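Notebook – June, Sunday, started 8 am

Humidity logging for the varnish cabinet, continued from Ankit's pages. He left off at the salt jar test so picking up there.

Salt jars first. Two jars, table salt slurry, lids on overnight, one probe in each through the grommet. Should sit at 75 percent. Probe A read 74 and change, fine. Probe B read 81. Swapped grommets, swapped jars, B still high. So it's the probe. Marked it with red tape, used the spare from the Skuneo box instead. Spare reads 76, good enough for what we do.

Note to self – wipe the rim of the jar before closing. Salt creeps up and wicks and then the reading drifts all afternoon.

Cabinet run:
Door shut 9:40
Fan on low
Tray of silica on bottom shelf, 200 g, dried in the oven last night
Test panels on the upper shelf, Sarkar oil varnish, second coat

Humidity came down slower than Zanele's curve from the spring. She had it under 45 before lunch. I had 52. Same silica, same fan. Door seal? Ran a strip of paper all the way round and it pulls out easy at the bottom hinge corner. Everywhere else it grabs.
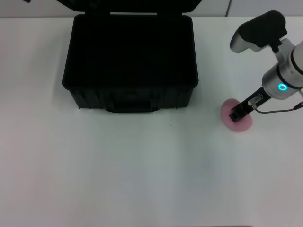 Put foam tape on that corner, the gray stuff, one layer. Paper grabs now. Restarted the run at 1:15. Lost the morning basically.

Second run much better, 44 by mid afternoon. Panels still tacky at the thick end where I overloaded the brush. Thin end dry to touch. Did the cotton ball thing, few fibers stuck on panel 6, none on the others. Don't read too much into panel 6, it was the first one I brushed and the varnish was cold.

Zanele called re: the Estetti order. They want the frames back sooner then planned and asked if we can skip the third coat. I said wait for the numbers. She thinks two coats is fine for indoor work and she's probably right but the test pieces from Bomgate went cloudy with two, and I'd like to know if that was damp or just a bad can. Ankit has the can. Ask him for the batch code, it's on the bottom.
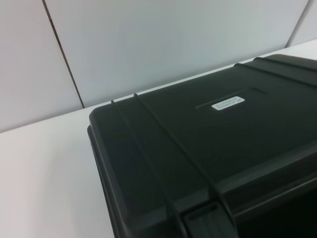
Logger clock is off by nearly an hour, didn't get changed in the spring. All times above are from the wall clock, not the logger. If you plot the file, shift it. I'll fix the clock after this run ends, don't want to touch it in the middle.

Also the logger drops a reading now and then, shows as a zero. Just delete those rows. Do NOT average over them, that's how we got the weird dip in Ankit's chart.

Still to do
– order probe to replace B
– re-dry silica, it's going pink at the edges
– proper gasket for the door, foam tape wont last
– third coat on half the panels, leave the rest at two
– label the half that gets it!! on the back, pencil
– batch code from Ankit

Left it running, fan low, 43 at 5:50. Checking again tomorrow before anybody opens the door. Tape over the handle so please leave it alone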